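About Surkeck

Surkeck teaches robots household work by having people do it first. We are a small company with two workrooms, one workshop and a long list of chores. Our customers are research teams and robot makers who need recordings of ordinary tasks done well, in rooms that look like the rooms people live in.

We started with one arm bolted to a bench and one operator, Sofia Correia, who still runs the recording side of the company. The first job was folding dish towels. It took most of January to get a set of recordings that the customer could use, and much of what we learned then is still in our working rules.

What we do

A customer comes to us with a task, such as putting clothes away, clearing a table or sorting a drawer. We write the task down in plain steps, set up a room for it, and have a trained operator take the robot through it over and over. Everything the robot senses and everything the operator commands is recorded together. The customer then uses those recordings to train their own software.

We do not train the final models ourselves and we do not sell robots. Customers sometimes ask us to do both. We would sooner stay good at the part we know.

How we show a robot a task

There are two ways we work, and most projects use some of each.

The first is by hand. The operator takes hold of the arm and moves it through the motion while the joints are set to give way. This suits short, exact movements, such as lining up with the edge of a drawer or coming down flat on a folded garment. The operator feels the weight of the arm and quickly learns where it is stiff and where it swings wide. The drawback is that the operator's own hands and sleeves can get into the recording, and those takes have to be thrown out.

The second is by remote control. The operator sits at our Drurar station, a pair of handles on a desk with a screen above them, and the robot follows. The station was built in our own workshop and has been rebuilt a few times. Remote control is slower to learn. A new operator usually spends the first days just opening and closing the gripper on a piece of foam, then moves on to boxes, then to cloth. Cloth is the hard one. It slides, it folds under itself, and there is no feel in the handles to tell you that you have caught two layers when you wanted one.

An operator trains with us for 20 days before any of their work goes to a customer. During that time they sit next to someone experienced and swap seats every hour.

The rooms

Both workrooms are furnished. We buy used furniture where we can, and we change it often, so that a robot trained on our recordings has met more than one kind of handle, shelf and drawer. The larger room, called Valente after the street our first office was on, is laid out as a bedroom and sitting room. The smaller one, Rollow, is a kitchen.

We keep clutter on purpose. A drawer in a real home has things in it already, and the robot has to be shown what to do about them. Clothes are left the way people leave them. Packets, bags and slippers go in and out of the drawers between takes, and the operator is told to work with whatever is there.

Lighting gets the same treatment. Glossy furniture throws reflections, and so do polished floors. We leave those in. A customer whose robot has only seen matte surfaces will have trouble in the first bright apartment it visits.

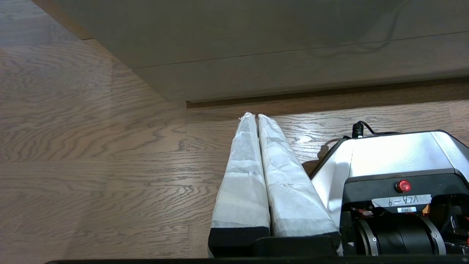 Low down at the foot of the cabinet, and looking into its open drawer.
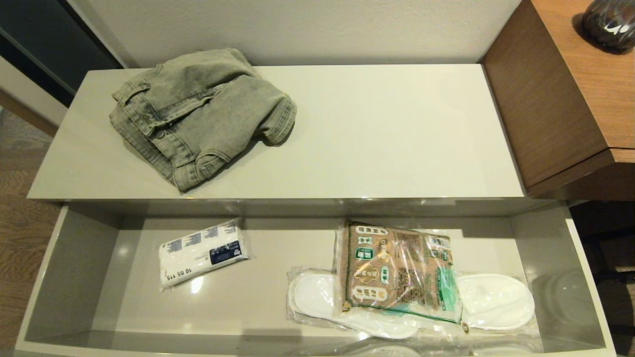 Recording and checking

We record from more than one point of view. A camera at the wrist shows what is happening at the fingers, and a higher one shows where things lie in relation to each other. Neither is enough alone. From the wrist, a floor and the bottom of a cabinet can fill the whole view, and the operator has to know from the other camera where the arm is heading.

Each take is watched by a second person, at normal speed, from start to finish. That person did not operate the robot and does not know which operator did. They mark a take as good, usable or rejected, and they write a short note for anything that is not good. Common notes are "paused too long over the drawer," "let go early," and "bumped the furniture." Rejected takes are kept separately, and some customers ask for them, as it can be useful to a robot to learn what a poor attempt looks like.

Our longest task so far had 29 written steps. We now advise customers to split anything of that size into parts. Operators get tired, and the last third of a long take is where the mistakes are.

The people

There are nine of us. Five are operators, two check recordings, one looks after the machines, and Sofia plans the work and talks to customers. Nobody here operates for more than 90 minutes without a break, and operators do other work for part of each day, such as resetting rooms or writing up steps.

Most of our operators did not come from engineering. We have hired from tailoring, dental labs and hotel housekeeping. What we look for is patience with small things and a willingness to do the same motion again slightly better. We can teach the controls.

Working with us

A new project begins with a call and a written description of the task. It helps to tell us:

What the robot should be able to do at the end, in one or two sentences.
Which arm and gripper you use, and whether you can lend us one.
What kinds of homes or rooms it will work in.
What the robot must never do, such as lift glass or pull on a cable.

We answer with a plan and a price, and a small trial set before the full order. The trial is there so you can load the recordings into your own system and find any problems with format or timing. Please do test it. Changes at that stage are easy for us, and later on they mean recording again.

We can match most data formats in common use. If yours is unusual, send us a short file to look at.

Privacy and ownership

No recordings are made in private homes. All work is done in our own rooms with objects we have bought. Recordings made for a customer belong to that customer, and we do not resell them or combine them with other orders. Copies are held until the customer confirms delivery and are then deleted unless we are asked to keep them.

Visiting

Customers are welcome to visit on working days and to try the Drurar station themselves. On one Saturday each month we also open the workrooms to students and to anyone thinking of applying as an operator. Wear shoes that are quiet on a wood floor and leave bags at the door. To arrange a visit, write to Sofia Correia through the contact page.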